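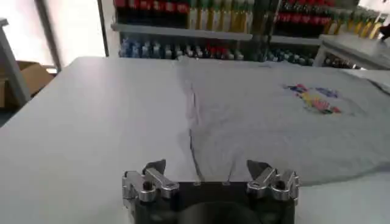

Camiseta gris claro con estampado multicolor, extendida sobre la mesa blanca.

Foro interno de Servicios de Lavandería – Residencia Lomstead
Tema: Criterio de doblado para camisetas estampadas

Coordinacion_Textil escribió:
Estimados compañeros:
Se somete a consulta el criterio de doblado de las camisetas con estampado en el pecho. El procedimiento vigente, aprobado en octubre, establece el doblado en tercios con el dibujo hacia el interior. Varias personas del turno de tarde han manifestado su preferencia por dejarlo a la vista. En la imagen se ve una prenda gris con el estampado hacia arriba. Ruego que las aportaciones se limiten a las prendas de uso personal de los residentes; la ropa de cama se trata en otro hilo.
Atentamente,
Zainab Onuoha

m_nnaji escribió:
Buenos días. Me pronuncio a favor de modificar el procedimiento. Con el dibujo hacia el interior, las camisetas grises resultan indistinguibles en la estantería de entrega y es preciso abrirlas para localizar la que el residente solicita. Una prenda como la de la imagen se reconoce de inmediato por los colores, aun sin leer la etiqueta.
Morenike Nnaji, turno de tarde

planta2_ropa escribió:
Lamento discrepar. La identificación corresponde a la etiqueta de nombre y no al estampado. En la segunda planta tenemos residentes con camisetas casi idénticas, adquiridas en el mismo comercio, y ya hemos registrado dos entregas equivocadas por fiarnos del dibujo. Además, los estampados de mayor grosor se agrietan si quedan en la cara exterior y rozan con la balda.

m_nnaji escribió:
Respecto al roce, debo señalar que el estampado plegado sobre sí mismo también sufre. El doblado en tercios marca dos líneas verticales y, si el dibujo es ancho, al menos una de ellas lo atraviesa. En la camiseta de la fotografía el motivo se extiende a lo ancho, de modo que el problema se presentaría igualmente. Las entregas equivocadas me constan – una de ellas fue de mi turno – y no cuestiono que la etiqueta deba comprobarse siempre.

Edet_Almacen escribió:
Una observación sobre la prenda adjunta: en la parte izquierda se aprecia una línea oscura que recorre la tela de forma más o menos vertical. A mi juicio es un borde doblado. Si se pliega la camiseta en ese estado, la marca queda fijada y el residente la recibe con una arruga que no desaparece hasta el siguiente lavado. Propongo que el procedimiento incluya, con carácter previo, el alisado completo con la palma desde el centro hacia los costados.

planta2_ropa escribió:
También podría tratarse de una costura. Con esa imagen no me atrevería a afirmarlo. En lo relativo al alisado, estoy de acuerdo, si bien conviene recordar que en los días de mayor volumen pasan por las mesas 200 prendas y cada operación añadida se acumula.

Edet_Almacen escribió:
Sea borde o costura, el alisado permite comprobarlo. No considero que el tiempo adicional sea relevante en una camiseta. En las ondulaciones pequeñas del resto del tejido no insistiría; son habituales en las camisetas y se asientan con el propio peso de la pila.

lavanderia_noche escribió:
Buenas noches. ¿Se ha valorado el doblado en rectángulo con una sola línea central por la espalda? En el centro donde trabajaba anteriormente se colocaba la camiseta boca abajo, se llevaban ambos costados hacia el centro y se plegaba después desde el bajo hasta el cuello. El estampado quedaba al frente, salvo que fuera muy ancho. Las pilas no superaban las 4 prendas, con lo que el roce era mínimo.

planta2_ropa escribió:
Las baldas de la segunda planta no admiten pilas tan bajas. Tendríamos que ocupar el armario Prosteter, que está reservado para toallas. Mantengo mi posición favorable al procedimiento actual.

Coordinacion_Textil escribió:
Agradezco las intervenciones. A la vista de lo expuesto, y sin que exista acuerdo sobre la orientación del estampado, se adopta con carácter provisional lo siguiente: el turno de tarde aplicará el método descrito por lavanderia_noche en la primera planta, y la segunda planta conservará el doblado vigente. El alisado previo será obligatorio en ambas. La comprobación de la etiqueta de nombre se realizará antes de plegar y de nuevo en la entrega. El nuevo texto entra en vigor el 02/01/2018.
Zainab Onuoha

m_nnaji escribió:
Conforme. Solicito que se aclare si las camisetas de manga larga quedan incluidas.

Coordinacion_Textil escribió:
Quedan excluidas por el momento. Se abrirá un hilo específico.

Temas recientes
Prendas sin etiqueta: plazo de custodia
Altura de las mesas de doblado en la primera planta
Detergente Drodumance y tejidos oscuros
Calcetines desparejados: depósito común
Ropa de cama: turnos de recogida

Contacto con la administración del foro | © Residencia Lomstead | Volver arriba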